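Setting Up Your First Ethics Case Discussion in Tenano

Section 3: From blank case to live discussion

Okay, so by now you should have your Tenano account working and your course or group created (that was Section 2). This is the part I like best, because it's where you get to put a real moral problem in front of people and watch them argue about it. I've run these discussions with undergraduates, with nurses on a hospital ethics panel and once with a very opinionated library board, and the steps below are the ones I follow every time.

Set aside an hour for your first case. Later ones go a lot faster.

Before you start

You'll want to have these handy:

- The text of your case, already proofread. The Tenano editor has a spell checker, but it trips over philosophical terms and will happily turn "deontic" into something else.
- A list of the roles you plan to assign.
- Your closing time. Discussions shut at 11:59 p.m. unless you change it.

Writing the case

1. Open your group and choose New Case. You'll get an empty page with a title box on top. Keep the title neutral! I once called a case "The Dishonest Supervisor" and then wondered why every single person came down against the supervisor.

2. Paste in your case text. Try to stay under 360 words. I know that feels tight, and my early ones ran to three pages, but people skim long cases and then argue about details that aren't there.

3. Mark your facts and your open points. Highlight a sentence and pick Settled or Disputed from the little menu. Settled sentences get a solid underline and Disputed ones a dotted one. If you skip this step the whole case shows up as Settled, and your group will be stuck with anything you left vague.

4. Save as Draft. Don't publish yet – there's no way to edit a published case without wiping the replies. 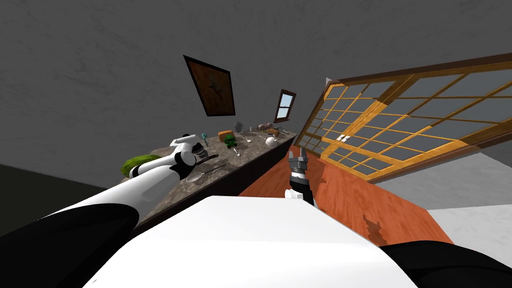

5. Preview it as a participant. The preview button is under the three dots, which took me an embarrassingly long time to find. Read the case through once as if you'd never seen it, and ask yourself whether you can tell what the author thinks the right answer is. If you can, go back and cut some adjectives.

Note: The Makokha case library comes built in, with 52 ready-made cases you can copy and change. I lean on the ones about promises and confidentiality a lot. Copied cases keep their original role list, so check it before you publish or you may end up assigning somebody to be a ship's captain in a case about tax returns.

Assigning roles

You can run a discussion without roles, and plenty of people do. I use them because they get the quiet folks talking (it's so much easier to defend a view when everyone knows it was handed to you).

6. Go to the Roles tab and turn on Assigned Positions.

7. Add your roles one at a time. I usually go with three: a person who defends the decision in the case, a person who objects to it, and a person who may only ask questions. The question-asker is the hardest job in the room, so I give it to somebody who's been through a round or two already.

8. Set the switch point. At the switch point everybody swaps positions and has to argue the other way. The default is halfway through the discussion, and I leave it there. You'll get groans the first time. Stick with it!

Caution: Turn off Assigned Positions for any case that touches on something a participant has lived through. End-of-life cases are the obvious ones, but I've been caught out by a perfectly mild one about lending money to a brother. Being told to defend a view you were hurt by is miserable, and a grade or a meeting agenda isn't worth it. If you're not sure, run the case without roles.

Choosing a discussion mode

9. Pick Live or Slow from the Mode menu.

Live is for when you have everybody together, in one room or on a call. Replies show up right away and the timer runs across the top. I set the timer to 20 minutes and then let the talk continue out loud once it buzzes.

Slow is for discussions spread over several days. Replies are held and released in batches each morning, so the fastest typist doesn't get to set the tone. If your group is new to this kind of thing, start with Slow. People write better when they know they can't be answered in ten seconds.

10. Decide about names. You can show real names, role names or nothing at all. My habit is role names during the discussion and real names afterward, when we look back over it together. Going fully anonymous sounds like it ought to make people braver, and in my groups it has mostly made them ruder – but yours may be different.
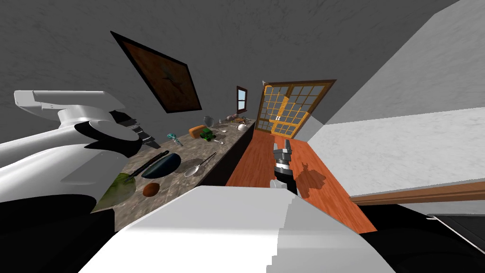 11. Set your reply rule. The one I'd suggest is Restate First, where a participant has to sum up the other person's point in a box before the reply box will open. It slows things down and people grumble, and the arguments get so much better for it. You can switch it off partway through if it's getting in the way.

Publishing

12. Go back to the Case tab and click Publish. You'll be asked to confirm twice. Everyone in the group gets an email within a few minutes.

13. Post the first reply yourself. Keep it to a question. Something like "What would you need to know before you could decide?" works for nearly any case. Then sit on your hands for a while. I find this step very hard.

Note: If your school or workplace signs in through Gridex, the notification emails may land in a quarantine folder the first time. Ask whoever looks after your Gridex settings to approve the Tenano address, and tell your group to check the folder in the meantime.

If something goes wrong

The Publish button is gray. You've got a role with no text in it. Go back to the Roles tab and either fill it in or delete it.

Everyone has the same role. You published before the last people joined. Open Roles, choose Deal Again, and it will reshuffle without touching the replies.

The discussion has gone sour. Hit Pause (top right). Replies freeze and a message of your choosing appears. I write mine ahead of time, when I'm calm, and keep it saved as a template. It says we're taking a break and that I'll be in touch with a couple of people individually.

You want to keep a copy. Choose Export, then Plain Text. The Ullstead format is there too, and you'll only need it if you're moving a case between institutions. Take your copy before you archive the group, as archived replies can't be exported.

Section 4 picks up with the debrief, including how I handle it when a group reaches agreement suspiciously fast.

Related items

Section 2: Creating your group and inviting people
Section 4: Running the debrief
Writing cases with no villain in them
Copying and adapting from the Makokha library
Grading a discussion fairly (updated in May)
Moving cases with the Ullstead format
Consent and confidentiality in student discussions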